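Serving tray
16/01/2020 — by Tanner

A serving tray is a flat, shallow carrier with a raised rim, used to move food and drink from one place to another. I've been keeping this article going for 7 years, so forgive me if I get a bit chatty about it. Trays are older than most of the furniture we put them on, and nearly every culture that cooks has come up with one.

The word comes from an Old English term for a flat board, and it's related to "tree." Early trays were just that: a slab of wood with the middle scooped out. Metal ones came later, mostly for people who had someone else to carry them!
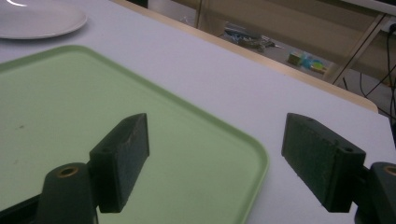 The rim is the part I could talk about all day. Too low and a cup slides right off, too high and you can't get your knuckles around the food. Some trays have cut-out handles and some have none at all, and cafeteria trays usually get by with a lip you can hook your fingers under.

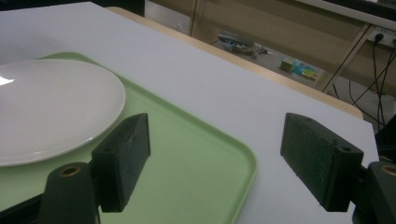

This page was last changed in June by Dirkari.

Materials come next. Wood is quiet and warm to the touch but hates a dishwasher. Tin is light and dents if you look at it wrong. Lacquer is lovely and I'm scared of mine. Plastic took over in schools and hospitals because it stacks well and survives being dropped (I have tested this more than I meant to).

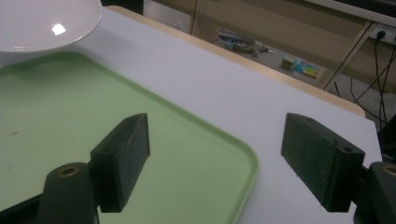

Color matters more than you'd think. Dark trays hide coffee rings but show every crumb, and bright red ones seem to belong to diners. Pale colors are my favorites — a pale green tray on a white tabletop still shows you where its edge is, and that's handy when you're setting down a full glass. Plain white on white, I'd skip.

For cleaning, warm water and a soft cloth will do for most kinds. Dry wooden ones standing up.

Related articles
Butler's table
Lazy Susan
Lacquerware
Tea set
Placemat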